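# Refaire l'huile d'une planche et d'un plan de travail en bois

Cette méthode, je l'ai apprise avec Friederike Schmieder, qui restaure des meubles à Hurmont. Je l'écris comme je la pratique dans ma cuisine, avec mes mots.

## Il vous faut

- de l'huile de lin cuite, ou une huile dure pour contact alimentaire
- papier abrasif grain 120, puis 240
- deux chiffons en coton qui ne perdent pas de fils
- un peu d'eau tiède et de savon noir

## Préparer le bois

Lavez la surface au savon noir et laissez sécher une nuit entière. Le lendemain, poncez au grain 120, toujours dans le sens des fibres. Passez ensuite un chiffon humide : les petites fibres se relèvent. Quand c'est sec, poncez au grain 240, sans appuyer. Enlevez bien toute la poussière, aussi dans les joints.

## Appliquer l'huile

Versez peu d'huile à la fois et étalez-la avec le premier chiffon. Attendez vingt minutes, puis essuyez tout ce que le bois n'a pas bu. Si vous laissez un surplus, il devient collant et il faut recommencer le ponçage.

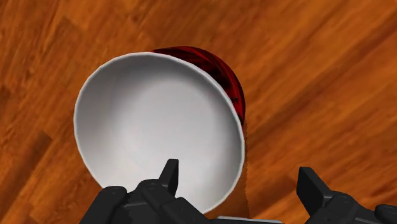 La deuxième couche se met après 24 heures, encore plus mince que la première. Pour un bois très sec, j'en fais une troisième. Pendant une semaine, évitez l'eau et les plats chauds.

**Attention :** un chiffon plein d'huile de lin peut prendre feu tout seul. Étendez-le dehors à plat, ou mettez-le dans un bocal rempli d'eau et fermé.

Pour l'entretien, je repasse une couche en avril et une autre avant l'hiver.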